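站内搜索 请输入关键词 搜索

打印本页 | 发送邮件

Nava 项目进展报告:双臂协同操作中的示教数据筛选方法
报送:Wisov 项目管理部
编写:Vignesh Nair
日期:2021年11月24日

一、本期工作

本期延续5月确定的技术路线,针对软质箱包类物体开展双臂模仿学习。累计录入遥操作示教700条,任务为拉开前袋拉链、放入小件物品。每条记录包含两臂关节角、夹爪开合量和固定视角图像,由 Drullix 工具统一时间戳后入库。

筛选分两步:先按关节速度剔除停顿过长的片段,再以两臂末端轨迹的相位差对剩余片段聚类,保留同步性较好的类别。阈值在验证集上选定,训练阶段不再调整。 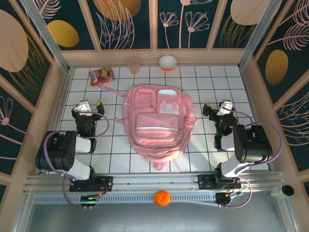 图1 双臂工作单元,粉色背包置于两臂之间,后侧为零食袋、杯和碗

二、阶段结果

使用筛选后数据训练的策略,任务成功率较全量数据基线提高25个百分点,训练轮数不变。失败主要集中在两类:夹爪未夹住拉链头;袋口张开不足,物品滑落。前者与初始位姿偏差相关,后者在面料较软的样本上更多。

相位差指标对单臂占主导的片段区分度偏低,目前以人工复核补充,复核标准已写入 Sirnia 标注规范。

三、问题与下期计划

线缆在大幅回转时对腕部产生附加力矩,力估计存在偏置,拟加入离线标定。下期新增两种箱包,并完成筛选步骤的消融实验。经费执行与预算一致,申请将两台备用夹爪的采购提前至下期初。

本网站使用 Cookie 以改善浏览体验。继续浏览即表示同意。 接受 | 了解更多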